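Stullis two-arm bench kit

Shell, arms, hands, sim files. For home builders and shared workshops

Stock: in, small numbers. Next batch February.
Page last changed 26/07/2022

What it is

A tabletop-height upper body with two arms and a hand on each. You print the shells, we send the rest. Comes with the kitchen sim so you can get the cup task going on a laptop before a single bolt is done up. Please do that first. Most of the emails we get are from people who built the arms, powered up, and only then opened the software.

Designed by Kylie Pirihi in the Skirkamby shared workshop, evenings mostly. Still sold from there. There's no showroom, it's a shelf and a bench.

What's in the box

Joint motors for both arms, bagged and labelled left / right
Two hand sets, fingers and thumbs already strung
Thumb brackets, metal, fitted
Gudivari control board, flashed
Loom, pre-crimped. Long enough for the arms as drawn, not for longer ones
Bolts, inserts, spare inserts (you will melt one)
Card with your download code

Not in the box

Printed shells. Files only
Power supply
Stand or trolley
Computer
Cups

Choosing a version

Plain kit: as listed.
Kit with shells: we print them for you at Skirkamby, white only, adds 4 weeks. Please don't ask for other colours, the printer with the big bed does white and gets left alone.
Hands only: for people with arms allready. Fits the Vondráček wrist with the adaptor ring, doesn't fit anything else we've tried.

The kitchen sim

Loads from the download code. Terrazzo worktop, cups, both arms on the joint limits of the real ones. Views from over each arm and one from overhead. Switch between them with the number keys, or leave them all recording and sort it out later.

Cup task, in the sim:

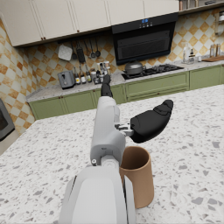
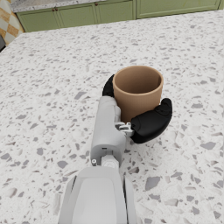
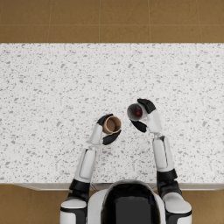

Start with one arm. Get a clean upright grasp on an empty cup, let go, back off, do it again. When that's boring go to two arms. The ball transfer is the hard one, as both wrists have to roll and the fingers want to slip at the rim. Grip force slider is under Hands, default is too high for paper cups and fine for everything else.

Recordings save to the folder you started from. Not to Documents. If you can't find them that's why.

Physics step is set for an ordinary laptop. If the ball goes through the side of a cup, halve the step and restart. Known problem, on the list.

Moving from sim to the real arms

Same control file. Change the one line at the top from sim to board, save, replug. The arms will go to their home pose straight away so keep clear, coffee off the bench, cat out of the room.

Expect the real thing to be a bit worse. Printed joints have slack. The calibration routine takes most of it out: run once per arm, then again after a week when the inserts have settled. If the left and right disagree over where the middle of the bench is, your shoulder plate isn't square. Loosen, push against a flat board, tighten, recalibrate.

Worktop height matters more than you'd think. The files assume the bench comes just below the shoulders. Kylie's own sits on a cut-down kitchen unit.

Printing the shells

Any bed big enough for the forearm, it's the longest part and there isn't a split version. Forearm standing up, torso shell face down. Supports only where the file has them painted. 6 evenings for the set on the Skirkamby machine, yours may differ. Sand the wrist collar or it squeaks.

Finger pads are moulded not printed and come in the box. Don't oil them. Washing up liquid and warm water if they go shiny.

Tools you'll want

Hex keys, decent ones
Soldering iron with an insert tip
Side cutters
Something to hold the torso while you do the shoulders. A second person works

Build time

Two weekends if the shells are done. Workshop groups usually split it, one pair on each arm, and meet in the middle at the torso. Label your cables. The elbow joint goes together both ways round and only one is right, see step 2 of the arm sheet, the bit in bold.

Price

Plain kit is 600, with the hands. Shells and hands-only are priced when you ask, depends on postage. Shared workshops and schools, mention it in the email and we'll knock something off.

Spares

Thumbs, finger strings, pads, boards all sold singly. Strings are the thing that goes. Keep a set in a drawer. Restringing is fiddly the first time and quick after that, there's a sheet in the download.

Motors: we'll swap one that's dead on arrival. We won't swap one that's been run with the elbow in backwards, and we can tell.

Changes in this batch

Thumb bracket stiffer than the old one, no more wobble when pinching
Loom connectors keyed, so can't go in upside down
Overhead view added to the sim
Arm sheet rewritten. The old one had left and right swapped on the last page, sorry to all who found out the slow way
Home pose a bit higher off the bench

Older kits can take the new bracket. Needs the two longer bolts, which we'll put in the envelope if you say which batch you've got. It's inked inside the torso lid.

Safety, short

Not a toy. Fingers will pinch. Fit the stop button, it's a proper connector on the board and the arms won't wake up without something pluged in there. Don't bridge it with wire. Nothing hot, nothing sharp in the hands.

Ordering

Email the workshop with which version, where it's going, and whether you want spare strings. You get an invoice back, then a parcel. Collection from Skirkamby is fine on club nights, ring the bell twice as the extractor's loud.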